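Folktale Motif Index, Second Supplement
Progress report to the Grirkance Fund
Submitted by Cuiping Xiong, project editor
2023-07-12

Work covered

This report covers the first half of the grant year. The grant pays for part of my time, all of Qianru Ye's indexing hours, interlibrary loan fees, and the database hosting. The goal is a printed and online index to folktale collections and single-tale picture books for children, arranged by motif, title, subject, and place of origin, for use by school and public librarians and by working storytellers.

Reading and indexing

We have now read and indexed 565 titles. Most of these are picture books, which go quickly. The collections are slower, as each tale in a collection gets its own entry and its own motif number, and a long collection can take Qianru most of a week. Trickster tales and animal tales are in good shape. Tales of the dead and the section on religious stories are thin, and I would like to spend more of the fall there.

We changed one rule in the spring. At first we left out any retelling that did not name a source. That cut too many books that librarians own and get asked for, so we now include them and mark the entry "source not given." Going back to pick up the titles we had skipped took longer than planned, and it is the main reason the collections are behind.

Variant spellings of names are still a problem. Baba Yaga alone is in our files under 5 spellings. Aiguo Xue has written a cross-reference table so that a search on any one of them brings up all the rest, and he is adding to it as we send him lists. He would like the lists weekly. We have been sending them when we remember to, and we will do better.

Database

The records were moved from our old spreadsheets to the Ceda system over the winter. The move went well on the whole. Accented letters were lost in one batch and had to be typed in again by hand from the books, several of which had already gone back to the lending library. All of those have now been fixed except 16, which are waiting on a second loan.

The public search page is up at a test address. It can be searched by title, author, motif number, and country. Subject searching works but is slow.

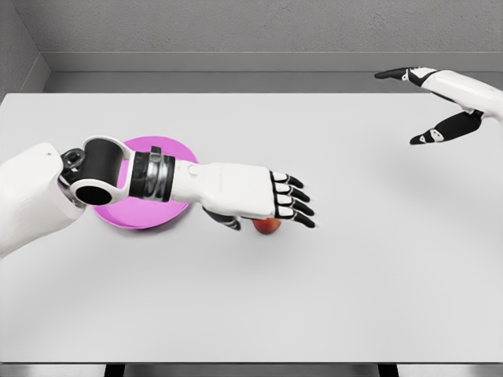
Computer-rendered scene: robotic hands, a red apple, and a pink plate.

We have not set aside money for a designer and are not asking for any. Chunhua Tang has offered to draw a plain title banner.

Library testing

The Mademport Public Library has been trying out the index at its children's desk since early spring. Arūnas Kazlauskienė, who runs story hours there, kept notes on what people asked for and whether the index found it. The two most common requests were for a tale half remembered from childhood and for a short tale on a set theme, such as sharing or bedtime. The index does well with the first kind if the person can recall one clear event from the story. It does less well with the second, since motif numbers say little about theme and nothing about how long a tale takes to tell.

As a result we have added a field for approximate telling time. Qianru fills it in for new entries. For older entries we would have to go back to the books, and I do not think that can be done inside this grant. I suggest we leave the field blank for those and say so in the introduction.

Arūnas also asked for a note on each entry saying whether the tale suits very young listeners. We talked this over and decided against it. Librarians differ a good deal on wolves and ovens.

Budget

Staff time is on budget. Interlibrary loan is over, mainly because of the rule change described above. Hosting came in under, and with your approval I would like to move $100 from hosting to loan fees. No other changes are requested.

Next steps

Qianru will finish the collections now on the shelf and start on the religious stories. Aiguo will work on the slow subject search. Chunhua has begun proofreading the motif section and is checking numbers against the printed volumes - she has found some transposed digits, all in the same run of entries, and those have been corrected. I will draft the introduction and the guide to using the index.

We expect to send the full text to the printer in December. If the loan titles arrive late, I would hold the print date and put those entries online only. Please let me know if the Fund would prefer that we wait for them.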